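About Plustden
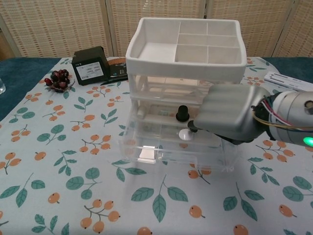 Plustden is a supplier of labels and label stock for small food producers, repair shops, clinics and private households. The company prints on paper, polyester and vinyl, in runs as short as 30 pieces. Most of our customers order the same four or five formats year after year, and our stock list is built on those formats. The smaller labels are sized for flat, narrow surfaces, such as narrow edges and small flat faces. Larger formats are intended for cartons, jars and shelf edges.

Company history

Plustden was started by Giorgia Guerra and Tumaini Muriithi, who had worked together in the finishing department of a commercial printer in Bernby. The first press was a used two-color flexographic machine. It was replaced after 19 months by a digital unit, which removed the need for printing plates and made short runs practical. The flexographic machine was sold to a packaging firm in Zosodbridge, and that firm still cuts our oversized dies under contract.

Materials

Paper stock is uncoated or semi-gloss and is supplied with either a permanent or a removable adhesive. Removable adhesive is suited to glass, painted metal and most rigid plastics. It is not recommended for raw wood or cardboard, where fibers lift with the label. Polyester stock is used where a label will be wiped down often. Vinyl is used on curved surfaces and on containers that flex when handled.

Adhesives reach full strength in 24 hours at room temperature. Customers who apply labels in a cold room should ask for the freezer grade – the standard grade will hold at low temperature but should be applied before the container is chilled.

Printing and cutting

Text is printed at a minimum height of 2 millimeters. Smaller text can be supplied on polyester only, after a proof has been approved. Corners are rounded as standard, as square corners tend to lift first. Files may be sent as PDF with fonts embedded. Spreadsheets are accepted for numbered or named sets, with one label per row and no merged cells.

Color is matched to a printed swatch and checked under a daylight lamp. Screen colors are not used as a reference. Reorders are matched to the retained sample from the previous run, provided the stock has not changed.

Tamiru range

The Tamiru range is our line of blank write-on labels. It is sold in 49 sizes and can be written on with pencil, ballpoint or permanent marker. Eldana Weldu manages the range and decides which sizes are kept in stock. Sizes that have been withdrawn can still be cut to order.

Staff and contact

Bethel Gashaw handles quotes and proofs. Zewditu Negash runs the press room and answers technical questions on adhesives and surfaces. Please include the container material with any inquiry – "plastic" alone is usually not enough to select an adhesive, and the recycling code on the base is more useful.

Sample packs are sent by regular mail. Visits to the press room are by appointment.

Page last revised 07/03/2020.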